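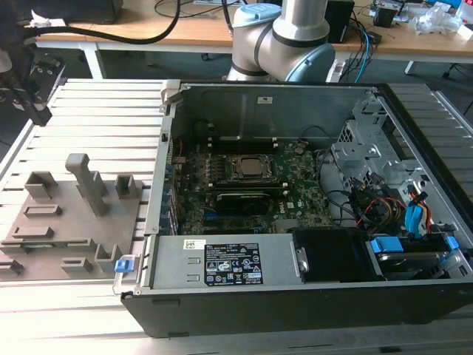
Skistley Course Books > Hands-On Computer Repair > Part Two > Chapter 6: Memory

Chapter 6
Taking Memory Out and Putting It Back

I learned to change memory in the storeroom of a repair shop called Pietrzak, in a long, unheated back room that everyone on staff called Narnia. You went in past the coats. By the time I left the shop, my job book showed 2,314 desktops, and in 2,268 of them I had the side panel off at some point. A lot of those were memory jobs, and I still like a memory job best. It's quick, the parts are easy to handle, and you can see what you're doing once the tower is on its side.

So that's where we start. If you've read Chapter 5, you already know how to shut the machine down, pull the power cord, hold the power button for a few seconds and ground yourself. If you skipped Chapter 5, please go back! I'll wait.

Lay the tower down with the open side facing up and turn it until you can reach the memory slots without leaning over the power supply. I like the power supply nearest my belly, with the slots on the far side of the processor, but plenty of boards are laid out differently and you may end up turning the whole case around. Take a minute before you touch anything. Find the processor first (it's the square thing in the metal bracket), and then look for the long, narrow slots close by.

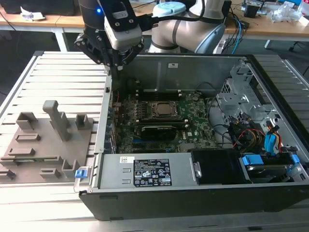 Next, deal with the cables. Older office towers have a fat bundle of power wires coming off the supply, plus the thinner data cables going to the drives, and one of them always seems to droop right where your thumb needs to be. Move it aside gently. You don't usually need to unplug anything for a memory job, and I'd rather you didn't – every plug you pull is one more you have to remember later.

Look at the ends of the slots. Most have a small latch at each end, and some have a latch at one end only. Press it outward and the module lifts a little. Now take hold of the module by its two top corners and draw it straight up. Keep your fingers off the gold contacts along the bottom edge. Then put it somewhere sensible, and by sensible I mean a holder, a tray or an antistatic bag. I've seen modules set down on sweaters, on a plate of crackers and once on a radiator.

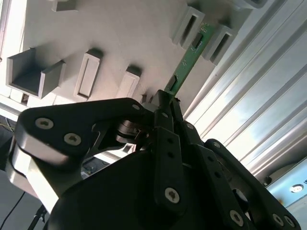 Celina Wróbel read an early draft of this chapter and wrote in the margin that I was being too relaxed about the tray. She wanted every student to decide where a part is going before picking it up, and to use the same spot every time, because a loose module on a crowded bench looks just like the one you meant to throw out. She also asked me to say that a module should be held by its edges even when you're only moving it a few inches.

Fair enough, and I've changed my own habits since. My tray now lives to the left of the tower. Old parts go at the back and new ones at the front, and I label both with tape if I'm going to stop for lunch.

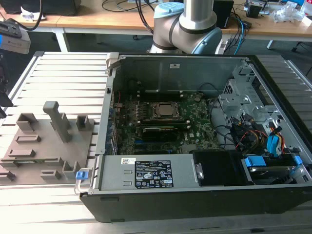

Putting a module in takes a bit more push than taking one out, and this is where beginners get nervous. Find the notch in the bottom edge and match it to the ridge in the slot. If they don't line up, turn the module end for end. If they still don't line up, you have the wrong kind of memory, and no amount of pressing will fix that. Once it sits squarely, open the latches and press down on both ends with your thumbs until you feel the click.

In the next section we'll work through a full swap on one of the Rernitz practice machines, starting with how to read the label on a module. Have your notebook handy, and write down which slots were filled before you take anything out.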